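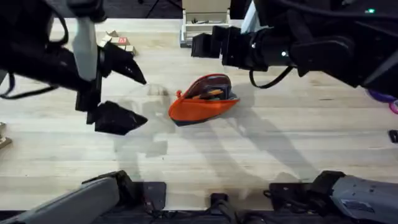

Vostis pencil case, orange with dark trim, zip open.

Elongated zippered pouch for pens and pencils. Dark interior, orange zip pull. Colour may vary slightly between batches – check the swatch before ordering in quantity.

Carton quantity: 40
Zip cycle rating: 3,000
Warranty: 2 years
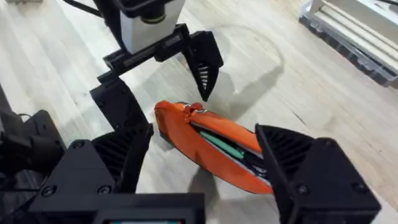
Can the case be machine washed?
Hand wash only, in cool water, with the zip open, then dry flat away from direct heat.

Dispatch is from the Naltham warehouse within seven working days. School orders are packed by the carton – part cartons ship at the single-unit price.
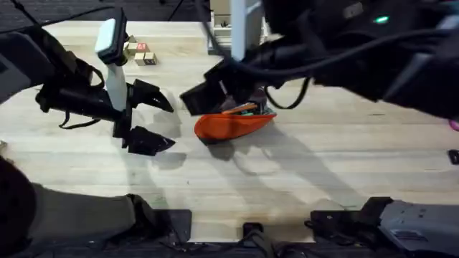

Product notes: Felicidad Padilla | November 2022
The opening runs along the top, so pens can be reached with the case lying on a desk. Pens are not included.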